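Right, I finished the Tultitano reading last night and I need to talk about it, so mute me now if you don't like dead trade unionists.

Quick background. Tultitano was a salt port. In March 1931 the loaders walked out over a pay cut, and the person who got them to do it was a laundress called Evdokia Liapis. She didn't load salt. She washed the shirts of the men who did!

She was 16 when she came over from the islands with an aunt and one trunk. She couldn't read until her twenties, and then apparently you couldn't stop her. Her letters are brilliant, very rude about priests.

The company said 400 people joined the strike. The union's own book has 2,214 names in it, in three different hands, and I spent far too long last night squinting at the scans (my favourite entry just says "Zoëga and his brother, the loud one").
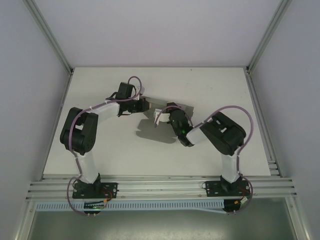
Vunmont Local History Society – Reading Group

Anyway, day nine. The harbour police shut the soup kitchen and she moved the whole thing into the wash house, coppers and all. There's a letter to her sister where she complains that the beans tasted of soap and everyone ate them regardless.

She was arrested twice and let go twice. The third time they put her on a boat and that was that, she never lived in Tultitano again. The pay cut was dropped the following spring and the company took the credit, obviously.

What gets me is the funeral. She died abroad with hardly any money, and 2,000 people turned out back in the port, walking behind a cart with no coffin on it. Just a washing basket.

No statue. There's a street, but they spelt her name wrong on it.

Next up is the dock fire, once I've got my head round who owned which warehouse. Might be a while.

Posted 3/4/22 in: People, Work & Unions, Port Towns

Comments

saltmarsh_jen: The loud one!! I want a whole thread on him please

Pel: my gran used to sing something about the wash house, never knew it was a real place

dockside_tom: Which way did they misspell it? Liapis with two p's?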